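Bimanual cell: left arm protective stops near the back wall, only on fold task

Forum: Arm Integration and Cell Safety
7 August 2022

ocampbell_cell
Two-arm cell, both arms on one aluminum rail, plaid-lined walls so the wrist cameras have some texture to work with. Task is cloth handling: pick, spread, fold, place in a green basket. Controller is a Stumeck dual, firmware as shipped. Joint speed limit at 80 percent for the free moves.

Symptom: the left arm goes into a protective stop with a torque residual fault on the elbow. It happens on the approach, before the fingers close. The right arm runs the same program mirrored and has never faulted. Log shows the residual climbing for 15 ms and then the trip. No contact that I can find, no marks on the fingers.
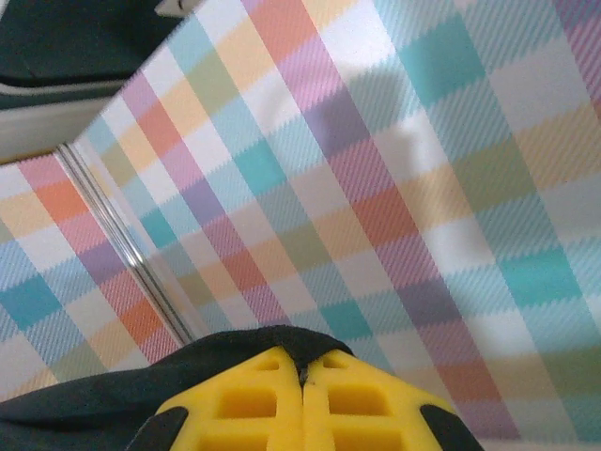 I have checked payload mass and center of gravity for the gripper, re-zeroed both arms, and swapped the power supplies left to right. The fault stayed with the left arm. With the wall side of the workspace blocked off in software it runs all shift. As soon as I allow poses near the panels, it trips again. Trip threshold is at the default.

Before I open the elbow I would like to hear from anyone who has seen this.

dralle
Is the residual signed the same way every time? A collision with the wall and a bad friction model look different in the log. Post the sign and the joint velocity at the trip.

ocampbell_cell
Same sign every time. Velocity is low, the arm is decelerating into the approach pose.

pinion_tooth
Then it's friction. The model is fitted at mid speed and it is poor near zero. Raise the threshold on that joint and move on. We run ours well above default.

dralle
Please don't raise it. A protective stop with an unknown cause is a fault, and the threshold is the only thing between the elbow and a person's hand when the door is open for teaching. Also, a friction error would show up everywhere in the workspace, and she has already said it doesn't.

pinion_tooth
She has a closed enclosure. If the door interlock works, nobody has a hand in there.

dralle
And in teach mode the interlock is bypassed by the enable switch. You know this.

wrenfield
Leaving that argument alone. How is your cable run? I had the same thing on a Morin arm. Harness was tied too short at the elbow and it only went tight in one corner of the workspace. The controller sees the cable tension as external torque. Took me most of December to find.

ocampbell_cell
Cables are clipped along the links on both arms. Wrist view over the work surface:
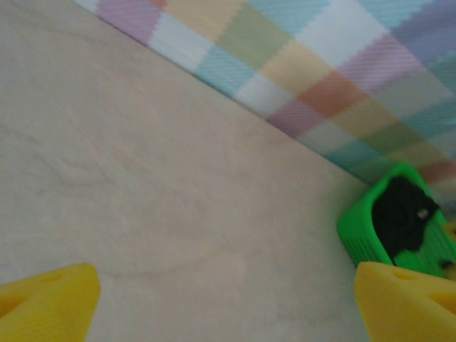
Wrist camera, fingers open, basket at right.

I put a spring scale on the left harness with the arm powered down and moved it by hand to the approach pose. It goes slack to tight over the last bit of elbow travel.

wrenfield
There you go. Which side of the joint is the first clip?

ocampbell_cell
Forearm side on the left. On the right I left a longer arc over the elbow. I did the two arms on different days and did not measure the loop. My error.

pinion_tooth
I'll accept the cable for this one. I still say the default threshold is too tight for cloth work. You get nuisance stops from drag alone.

kell_b
Drag from a towel is nothing at these payloads. If you get stops from that, your payload entry is wrong.

ocampbell_cell
Update. I moved the first clip back and added slack until the harness stayed loose through the full elbow range. Then I ran the approach with the cloth on the floor panel and both arms active. 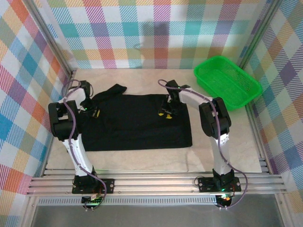
Ran 700 cycles with the near-wall poses enabled, threshold at default, zero protective stops. Peak residual on the left elbow is now in line with the right. I want 2000 before I call it closed.

Two open items. First, the jacket on the left cable has a flat spot where it was pulling against the clip, so I am replacing that cable before the long run. Second, the fault text says "external collision" and nothing else, which sent me looking at the wall for two days. I have written to Stumeck about it.

dralle
Good. Replace the cable on both sides while you are in there. And write the loop length down somewhere, on the arm if possible.

wrenfield
Cuteo sells a swivel clip that helps at the elbow. The Murkgate ones are cheaper but they creep on a round link.

pinion_tooth
Zip ties have worked fine for me.

kell_b
Until they don't. Can you post the residual plot, before and after, same scale?

ocampbell_cell
Will do when the long run finishes. Please don't lock the thread.

- Océane Campbell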